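Jeanine Coppens
My landlord at Wirnberg Street has put the rent up again. It's now 400 a week for a flat where the oven has 6 settings, all of them "grill".

Jeanine Coppens
He says it's the neighbourhood. The neighbourhood is a tyre place and a closed tyre place.

Jeanine Coppens
Inspected one in Rakena this arvo – 26 of us in the hallway, shuffling along in socks.
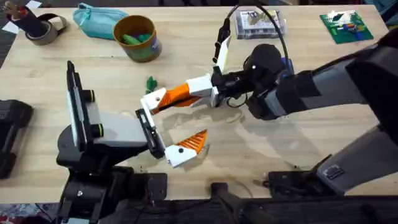 Jeanine Coppens
What I want from a kitchen is room to chop an onion. A light wooden tabletop like that one would do me for colour, and I'd eat off it standing up. Application's in, fee was 20 bucks.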